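Okay, the battery bench. A few of you asked after my last post, so, long thread. I'm on the evening side at a returns depot and I've been skeptical about this from the day it was announced. I'm still skeptical. I'll try to be fair anyway.

Background for anyone new. People send back toys, remotes, flashlights, whatever, and the batteries have to come out and get sorted before anything else happens. Until August that was hand work. Two people to a table, gloves, bins, radio on.

Then management bought a sorting setup from Hakham, with the software side done by Nindora. The pitch we got in the break room was that it would "free us up for higher value tasks." I asked for a list of the higher value tasks. I'm still waiting on it.

What I got was a stool and a screen. I sit by the arms and step in when they get stuck. They get stuck plenty. A battery rolls, or two of them lie side by side and it can't decide how to come at them, and I get a beep. 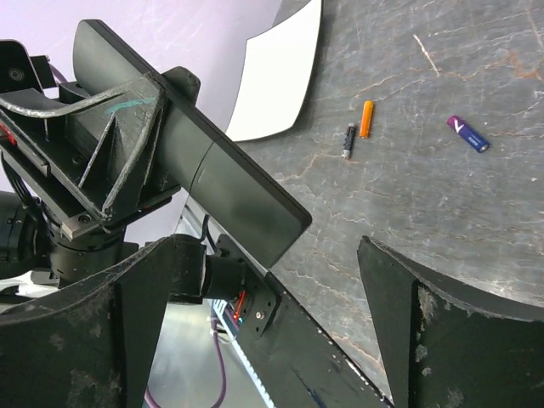
Three cells on the table, two close together and one off by itself.

A person clears that table in the time it takes to read this post. I know, I know, it's a machine, it doesn't get tired, it will get faster. I've heard that sentence from four different people and three of them don't work on the floor.

Numbers, because someone always asks. A good hand table did 1,000 cells in a shift without anybody breaking a sweat. My best shift with the arms was 161. The one before it was 124. You can call that a trend if you want. The slide deck sure did.

The part that bugs me more than speed is what counts as work now. When I sorted by hand I was the one who caught the swollen ones and the leakers. You feel it through the glove. Now I'm supposed to spot them while watching a screen and waiting for a beep, and if I miss one it goes down as operator error. Same pay grade, by the way.

Being fair, as promised. My wrists feel better. I used to ice them when I got home and I haven't done that in a while. Solange Pichon, who trained me on the hand tables, says hers are better too, and she was dead set against the whole thing.

She also says she's bored out of her skull. The hand tables had two chairs. This has one. You don't realize how much of a job is the person across from you until they move her to the other end of the building.

Vasseur, the outfit that owns us, wants the same setup at the Budum site next. If you work at Budum and you're reading this: ask who gets trained, ask what happens to the second chair, and get the answer in writing. We asked out loud and got a pizza lunch.

To the guy in my replies saying I'm scared of progress: come sit on the stool on a Saturday. Bring a book. You'll get through half a page between beeps.

I'll post again when they update the software. They say it's coming. No date.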